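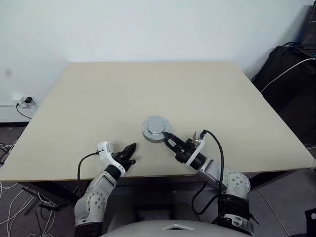

How to nominate someone for a town award (and give them a decent chance of getting it)

I've now put in four nominations for the Hurmont Town Awards. Two got nowhere, one got a certificate and a handshake, and the last one, for a girl on our road called Flora Rusu, ended with her standing on a chair in the council chamber so the mayor could get the ribbon over her head. She was nine. I cried, my husband pretended not to, and since then I've had a steady trickle of messages asking how you go about it. So I'm writing it all down in one go and you can have the lot.

Most of it should work wherever you live. Nearly every town or parish council gives out something of the kind, even if it's called a civic award or a good neighbour award or a mayor's commendation, and the forms are all much the same.

Find out what your council gives out

Start with the council's website, but don't trust it. Ours had the form from three years ago sitting on a page called "Documents (other)", and the proper one was only on paper at the front desk! Ring up. Ask for the clerk's office and say "I'd like to nominate somebody for an award, which form do I need and when does it close?" The person who answers will very likely be the same person who opens the envelopes later on, so be nice.

While you're on the phone, ask:

Is there an age limit? Some have a separate young people's award and some won't take under-16s at all.
Does the person have to live inside the boundary, or only do the good deed inside it?
Can they be told?
Do you need a seconder?

We nearly came unstuck on the boundary. The Rusus live on the far side of Tridon Bridge, and that end of the road is technically the next parish along. Luckily the stall was on our side.

Write down what they did before you look at the form

Get a cup of tea and a bit of scrap paper and just put down everything you know. Dates if you have them, money if there was any, who it went to, what the weather was like, the lot. It doesn't have to make sense yet. I went wrong with my first two because I opened the form, saw a box marked "Contribution to community life" and immediately started writing like a bank. "Has shown outstanding commitment over many years." Well, who hasn't?

For Flora I wrote down that she'd been selling jam tarts and squash from a pasting table every school holiday since she was six, that she'd raised £1,953 for the Flenunel Children's Hospice, that she once stayed out in sleet with a golf umbrella strapped to the fence, and that she gives dogs a free biscuit. All of it went in, including the dogs.

Check your sums with somebody

If money comes into it, get the figure from the people who received it. I rang the hospice fundraising office and asked if they could confirm the total. They couldn't give it to me straight off (quite right too, I could have been anybody) but they wrote to Flora's mum, she forwarded the letter, and I stapled a copy to the back. I had been going round telling everyone it was more than two thousand, so I was glad I'd asked.

If there's no money involved, think about what else could stand as proof. Bags of litter, lifts to the surgery, years on the school crossing. A short note from someone at the other end of it is worth having. My certificate nomination was for a man who'd mended bikes for half the estate, and I got six families to write two lines each on the back of a postcard. They were lovely, those postcards. One was mostly a drawing of a bike.
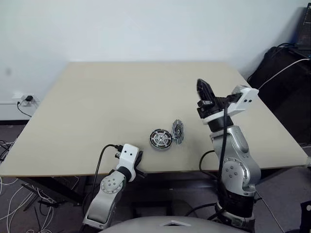 Keep the letter short, even if they let you go long

Our form gives you 400 words. I used 200 and a bit for Flora's and I wish I'd stopped sooner. The panel reads them all in one evening, in a room with no proper heating, so be kind.

I do it in this order now:

First line: who they are and what they did. "Flora Rusu is nine and has run a cake stall outside her house every school holiday for three years."
Then one particular day or moment, told plainly.
Then the total, or the number, or the proof.
Then what's different for other people because of it.
Then stop.

Read it out loud before you copy it up neatly. If you feel a bit daft saying a sentence to your own kitchen, cross it out. I had "a shining beacon" in one draft and the cat left the room.

Also, if you're nominating a child, please don't write it as if they were forty-five. I've seen a form that called a boy of seven "a highly motivated self-starter". Say he carried the buckets.

Ask the family if it's a child, and probably ask anyway

Lots of people want it to be a surprise, and for a grown-up I can see the fun in that. But councils like to put names and photos in the newsletter and on the website, and with a child a parent has to sign for it. Ours is page 2 of the form. It has a box for the photograph and a separate box for the name, and you can say yes to one and no to the other, so ask which they'd like before assuming.

I'd lean towards asking adults too. My first ever nomination was for a lady who had been quietly doing the flowers at the bus shelter, and when I told her afterwards she went pink and said she was relieved it hadn't won. She'd have hated going up in front of people. I felt awful! I should have had the conversation over the planters months before.

Finding a seconder

If you need one, pick somebody who isn't related to the person and isn't related to you. It helps if they know the person in some other way. I knew Flora as a neighbour, so I asked Mounir Abou Zeid from the corner shop, who'd been selling her the sugar. His bit was three sentences long and better than all of mine.

Give your seconder the form with at least a fortnight to go. Put your phone number on a sticky note on the front, and collect it yourself. Forms left "for you to drop in when you're passing" end up behind the toaster.

Getting it in

Ours closes at noon on the last day of September. Noon, not midnight, which caught me out in my second year, when I arrived at ten past three with a beautiful envelope. Hand it in over the counter if you can and ask for a receipt. If you email it, send it as one attachment with the person's surname in the subject line, and if you've heard nothing after a week, ring.

Keep a copy of everything. If they don't get it this year you can nearly always put the same person forward again, and you'll only need to change the numbers and add whatever they've been up to since.

If they're chosen

You'll get a letter or a call with the date of the meeting. It's normally done right at the start, before the dull part, and families are free to slip out afterwards (everybody does, in a great scrape of chairs, while some poor councillor is trying to start on drainage). Find out:

what time to be there, and whether that's the time for the award or the time for the whole meeting
how many people can come
whether there's parking
whether the person is expected to say anything

Tell a child beforehand that there'll be a bit of standing about. Flora's mum brought a colouring book and it saved us. Bring a tissue for yourself. And take your own pictures, as the official ones took six weeks to reach us and her eyes were shut.

Comments
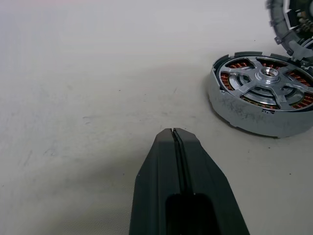

Mounir Abou Zeid: Very good, and thank you for the mention, but you have left out the thank-you card. After the meeting Flora sent one to the clerk's office and one to every person who had written in for her, and the clerk still has hers on the noticeboard. I would add it as a last step. Also it was four sentences, I have my copy.

Reply from the author: Four! I stand corrected. And yes, cards, absolutely, I'll add them in when I next get a minute.

Unsigned: Does anyone know if you can nominate a couple together? My mum and dad have run the Tridon Bridge lunch club between them for years and I'd feel terrible picking one.

Reply from the author: You can in Hurmont, put both names in the top box and tick "group". Other places might want two forms, so ring and check first.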